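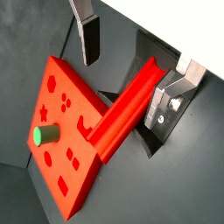

The Cho grant paid for work on the Rendora sorting board through December, and 200 of the 300 boards are finished. The board keeps its mixed cutouts, star and oval among them, and the peg has a pale green end.

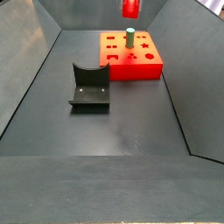
Sorting board in the gray bin.

Tratis will deliver the last boards to Narnesness. We have spent 7 percent less than planned.

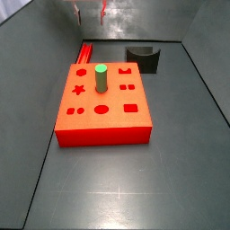
Green peg upright in the board.

Packing starts next month.

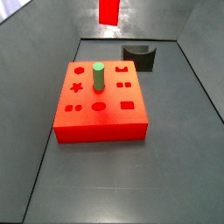
Board with peg, dark curved block behind.

Tracey Pilkington, project lead

7 shares | 0 comments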